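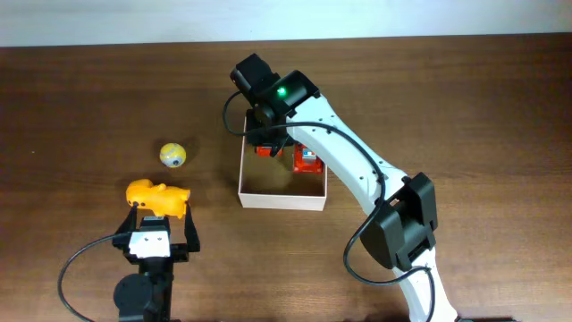 Bonton, right arm over the box, left gripper down in the corner.

Part-time robot cell technician, Delo, Bekomham

I run a small robotics shop called Delo, and I need a second pair of hands on one machine. Just the one! It's a two-arm table cell we call Bonton, it lives on the ground floor of the old Chaimongkol building in Bekomham, and it spends its days picking up toys and other small objects and putting them in a cardboard box, or taking them out again. I've been looking after it myself since we put it together, and I've reached the point where I'm tightening screws at nine at night and answering customer emails with grease on my thumb. So I'm hiring.

The job is 27 hours a week, it pays $2775 a month before tax, and I'd like you to start in January. The first three months are a trial for both of us. After that, if we still like each other, it's a regular contract with paid vacation.

What the machine is like

Two arms, one wooden table, a gripper on each arm. There's a camera at the head of the cell and small ones down at the wrists, and all of them have to agree about where things are, which they mostly do after you've calibrated them and mostly don't after somebody leans on the table. The cables run along the outside of the arms. I know, I know. I like being able to see them, and when one starts to go you can swap it without taking a shell off, but it does mean that cable slack is a big part of your life here. Too tight and the wrist can't turn all the way. Too loose and the loop hangs down over the table and hooks on something in the middle of a run.

The things we pick are a mixed bag on purpose. Building-brick vehicles, a yellow ball, soft shapes, wooden bits with string on them. Different shapes ask different things of the fingers, and you'll get to know which ones roll, which ones squash and which ones make the left gripper complain. If you think playing with toys all day sounds silly, it's a little bit silly. It's also a good way to find out that your finger alignment has drifted by half a millimeter.

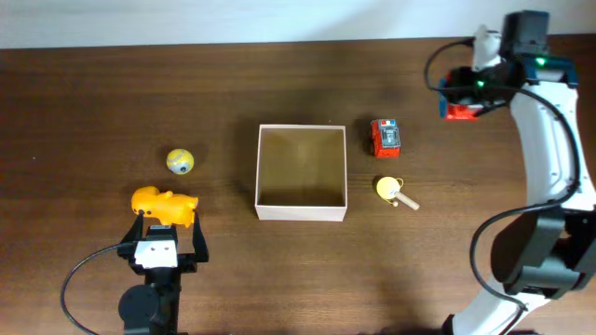 What your week would look like

Mornings start at 8:30 with the warm-up. You power up, check the status lights, move each joint slowly through its range with your hand near the stop button, and listen. I mean it about listening. A joint that's going bad usually makes a small dry sound well before the software has anything to say about it. Then you close and open both grippers a few times, look at the fingers for wear, wipe the camera lenses, and write it all down in the logbook (paper, green cover, hangs on a string by the door).

After that we run. A normal block is 83 cycles, then a pause where you put the table back the way the run sheet says, look at the cables, and go again. You'll be driving the arms by hand for part of it, using the pair of controller arms next to the table, and the rest of the time you're watching and ready to hit pause. It takes most people a week or two to get smooth with the controllers. My first day I put a toy truck on the floor so many times that I moved the rug.

Repairs happen as they come up. Every 498 cycles we do a longer service, which eats an afternoon: fingers off, pads checked, mounting screws checked with the torque driver, cable ties looked over and the tired ones replaced, then a fresh calibration of both arms against the table. I'll do the first few with you. After that I'd love to not be in the room, to tell you the truth.

Other stuff that lands on this job:

Replacing motors in the grippers and setting their zero position afterward
Making up new cables when an old one gives out (crimping, a bit of soldering)
Printing brackets and finger parts, and filing them when they come out of the printer a hair too big
Keeping the spare parts shelf stocked and telling me before we run out of something, not on the day
Swapping the cardboard boxes when they get soft at the corners
Keeping the table clean, crumbs included – I eat at my desk and I'm asking you not to eat at the table

One thing I should say about tight spots. A lot of the work is getting a gripper down into a box where there isn't much room left, between objects that are already in there, without bumping the walls.
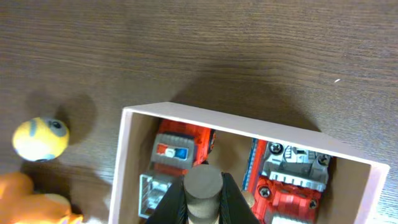 It's slow going at first and you have to be okay with slow. People who've done model kits, watch repair, dental lab work or sewing have all struck me as the right kind of patient when I've talked to them. People who want to see how fast the arm can go, less so. There is a speed limit in the software and it stays where I put it.

Who I'm looking for

I don't care much about diplomas. I do care that you've taken things apart and gotten them back together. Bikes, sewing machines, espresso machines, 3D printers, pinball tables, whatever you've got. You should be comfortable with a multimeter and small hex keys, and able to read a wiring diagram if I give you a minute. You don't have to write code, though you'll need to start a few scripts from a terminal and read back what the error message says instead of closing the window. If you do write some Python, great, there's plenty to fix.

You should also be somebody who writes things down. I can't say this strongly enough. If you changed a screw, I want to read about it. If you bumped the table and you're pretty sure it's fine, I want to read about that too, and I promise not to be mad.

Physical side: you'll be on your feet or on a stool for most of the shift, and an arm has to come off its mount now and then, so you'll be lifting it down with me. The shop is step-free from the street and the restroom is on the same floor. If the stool or the table height doesn't work for you, let's talk, both can change.

English is fine for everything. The hours are flexible as long as the 8:30 warm-up happens, and I'm happy to plan around school pickup or classes. Parking behind the Chaimongkol building is free, and the bus stops right at the corner. The coffee is decent.

How to apply

Send me a short email through the contact page on the Delo site with "Bonton" in the subject line. Skip the formal cover letter. Tell me about one thing you repaired, what was wrong with it, how you found out, and what you'd do differently the second time (a photo is welcome but you don't have to). Attach a résumé if you have one.

I read everything myself and I'll write back either way, usually within a week. If it looks like a match I'll invite you over for a paid two-hour tryout. You'll change a set of gripper fingers with me next to you, we'll run a short block together, and you can ask me anything you like about the machine or the money. Wear shoes you can stand in, and tie long hair back.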